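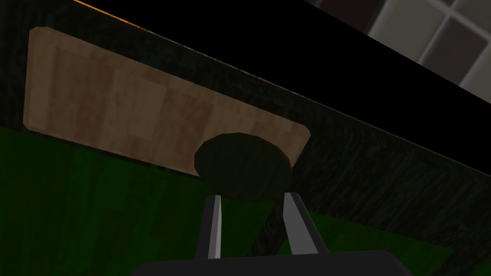
A tan board over a dark, wood-grained surface

Why I Took Two Video Apps Off My Phone

Oct 4, 2021

I used to open Akia while the coffee was brewing. It is a video app, one of the smaller ones, and most of the clips I got were people fixing furniture or cooking for one. I would tell myself I had a couple of minutes. Then the coffee would be cold and I would have to leave for the bus without drinking it.

In January I checked the screen time page on my phone for the first time. It said I had averaged 55 minutes a day on Akia and another 25 on Clivcombe, the app everyone at work was using for live streams. I don't think those are shocking numbers. I know people with worse. But I couldn't remember a single clip from the day before, and that bothered me more than the total did.

The first thing I tried was the built-in limit. I set it to 15 minutes for each app. When the time ran out, a gray screen came up with a button to ignore the limit for the day, and I pressed the button. I did this for most of a month. If you are a person who respects a gray screen, it may work fine for you.

After that I turned off notifications. This helped with Clivcombe, where half the alerts were about streams from accounts I had never followed. It did nothing for Akia. I never needed an alert to open that one. My thumb knew where it was.

So I deleted both. Before I did, I went through my saved clips and wrote down the things I wanted to keep, mostly recipes and one good method for patching drywall. Akia lets you download your own account data, but the saved clips come out as a list of links with no titles, so I would not count on that. Clivcombe doesn't let you export anything that I could find. The option to close the account is under Privacy, then Account Status, at the very bottom of the page. You have to type your password 2 times.

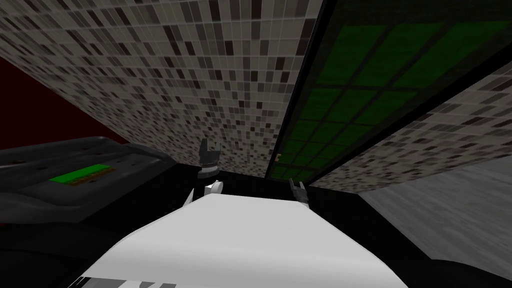
What changed

Less than I expected in the first week. I picked up the phone just as often and looked at the weather instead. I read a lot of reviews for a rice cooker I wasn't going to buy. The phone was still the problem at that point, and the apps were only the part I had noticed.

By the third week I was leaving it in the other room during dinner. I started listening to the radio in the morning again — the actual radio, with traffic reports for roads I don't drive on. I finished a library book before it was due.

There are things I miss. The group chat from my old job mostly passes clips around, and now I get links that open to a page asking me to install the app. I used to answer "can't see it," and someone would explain the joke. They have mostly stopped doing that. I don't blame them.

A friend suggested Vundwood, which is for photos and has no video at all. I have it on my laptop and not on my phone. I post something every few weeks and look at it on Sunday mornings.

I may put Akia back on over the winter, when the evenings get long. If I do, it will go on the old tablet, which takes forever to start up and has to stay plugged in.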